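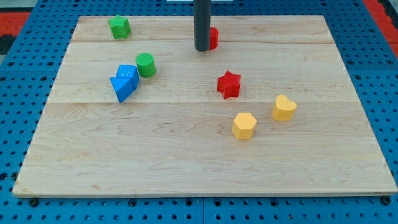 Shape blocks on the jointed maple-colored board, with the blue pegboard bench below.

Lieselotte Seidel makes shape blocks in four colors: red, green, blue and yellow. The set is sold under the name Posen, and it has been in the Holloway catalog for two seasons. She designs the parts, specifies the material and signs off on each batch. We met in her workshop on a Friday morning to talk about surfaces, tolerances and the board the blocks are sorted on.

The first subject was texture. A green star has a lightly bumpy top, while a green cylinder has concentric ridges on its top face. Seidel said the difference is partly a result of how the parts are made and partly a choice.

"The ridges come from the toolpath," she said. "On a round part the path goes around, and you get rings. We could remove them. We tried sanding on the first batch and the edges went soft, so we left the rings in and wrote them into the drawing."

The star was harder to settle. Five points give ten edges meeting the top face, and each of them can lift or chip. Her early stars had sharp inside corners that collected dust and were difficult to wipe out. The current drawing has a small radius on every inside corner and a slightly larger one on the points.

"A star is a bad shape to manufacture and a good shape to own," she said. "People pick it up first. Then they find it does not roll and does not stack as well as the cube, and they go back to the cube."

Stacking is tested by hand. Latrice Gallagher, who runs the bench tests, builds each shape into a column with others of its kind and records where it falls. A cube that rocks on a flat plate is rejected. A cylinder is stood upright, turned a quarter and stood up again.

"I do 51 parts from a batch," Gallagher said. "If 2 fail for the same reason, the batch goes back. If they fail for different reasons, I pull more and start over."

Color is controlled separately. The pigment is supplied by Miltari as a concentrate, and the ratio is different for each color. Red has given the least trouble. It comes out glossy and stays that way through handling. Blue is the one Seidel checks under two lamps, as the speckle on the faces catches the light and can make two cubes from one batch look like different colors.

"We had a return in April with a note that said the blues did not match," she said. "I put them side by side under the north window and they matched. Under the desk lamp they did not. The note was fair. We changed the finish on the side faces after that."

The board took longer than the blocks. It is built from three wide planks with two long seams, in a pale wood with a faint tan and honey grain. Seidel wanted a surface light enough that all four colors would stand out against it, and she ruled out paint early.

"Paint shows every scrape from a hard corner," she said. "Bare wood scrapes too, but you can put it right with fine paper. I use 200 for the scrape and 300 to finish. Go with the grain and stop when the scratch stops catching your fingernail."

The seams are deliberate. A single panel of that width moved too much between winter and summer in her workshop, and the test boards cupped. Three planks move less individually. She checks each joint with a straightedge after gluing and again a week later, and a block pushed slowly across the seam has to pass over it without a click.

Under the board is a perforated blue bench surface. Seidel keeps the same arrangement for every session, with the wood on top and a margin of pegboard left showing on every side.

"I want to see if the board has shifted," she said. "With the holes there I have a reference. If one side shows more holes than it did an hour ago, I push it back."

She does not set the blocks out in rows for sorting trials. They are scattered, and some are left touching. Two cubes against each other are more difficult to separate than two standing apart, and the gap a finger needs is one of the dimensions she is still working on. The next revision, filed under the working name Plakex, has a wider chamfer on the lower edges of the cube.

"It gives you somewhere to get under," she said. "It also makes the cube look smaller, which I don't like. Gallagher has six samples with different chamfers and I have not picked one."

Replacement boards can be ordered without the blocks. Single blocks are available by shape and color, and the star ships in its own sleeve.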